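Subject: Re: [handheld-grip] flat pads vs. the old fingers, and cable lengths
From: list member at Grenmont

On Monday a list member at Orkmont wrote:

> We are choosing between the Tudose hand-held pair and
> the Grondard ones for two-handed table work. Has anyone
> run both on small parts? I care most about pad shape
> and what the cables do to your wrists. Also, do you
> trust the wrist camera once the fingers are in the way?

We have had both pairs here since April. I'll take your points in order. These are notes from one bench and one operator, so weigh them accordingly.

1. Pads and small parts

We stayed with the flat, squared tips. The test piece is a small wooden board with a thin peg standing up from it. You bring one gripper in over the board and keep the other ready to steady it. Flat pads line up well on the peg if you come in level. If you roll your wrist even a little, only one edge touches and the peg turns.

Of 4000 tries logged with the flat pads, 3885 were usable. Most of the bad ones were dropped pegs. The Grondard pair did a bit worse in the 304 tries we gave it, but that is too short a run to hold against it.
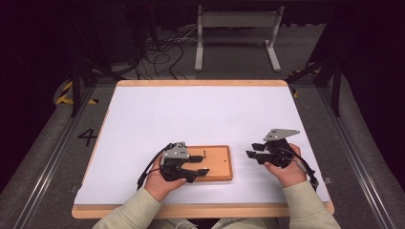

2. Wrist camera

Yes, I trust it, with limits. With the jaws wide open there is plenty of clear table between the tips, and you can still see past them to whatever lies farther off. The corner of a wooden frame out beyond the fingers is still easy to make out. What bothered us more was shadow. On a white top the gripper puts a soft gray patch right where you want to work. We tried a darker top for a few days and the black fingers were then hard to pick out, so we went back to white.

If you run any kind of fingertip tracking, check it on your own table before you pay for anything. Ours needed the exposure fixed by hand. Auto exposure drifted each time a hand came close. 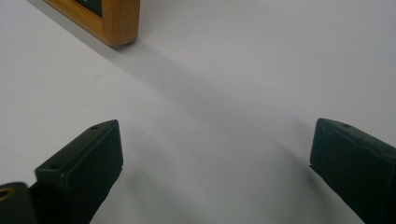
Page last changed: Monday, 4:10 pm (typo in section 1 fixed by list admin)

The other thing with the wrist view is that you lose depth near the tips. We use the head camera to judge height and the wrist camera for the last bit of side-to-side. I would not buy a setup that has only one of the two.

3. Cables

Each gripper has its own black cable. We let the left one loop down past the wrist and run the right one back along the forearm. The right-hand routing is better. The left loop catches on the table edge if the operator sits too close, and you feel it pull just as you close the jaws. Leave more slack than you think you need, and wear long sleeves. 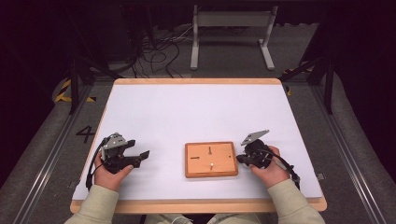

4. Weight

The metal plate on top makes both grippers a little top-heavy. Our operator could do 83 tries before wanting a break with the Tudose, fewer with the Grondard. A seated position with the forearms on the table helps a lot.

5. What I would buy

For pegs and other small parts, the Tudose with flat pads. For anything bigger than a fist I would borrow a Grondard first and see. I have not tried either one with gloves.

I can send the log as a plain text file if Orkmont wants it. Write to me off list, the attachment limit here is too small for it.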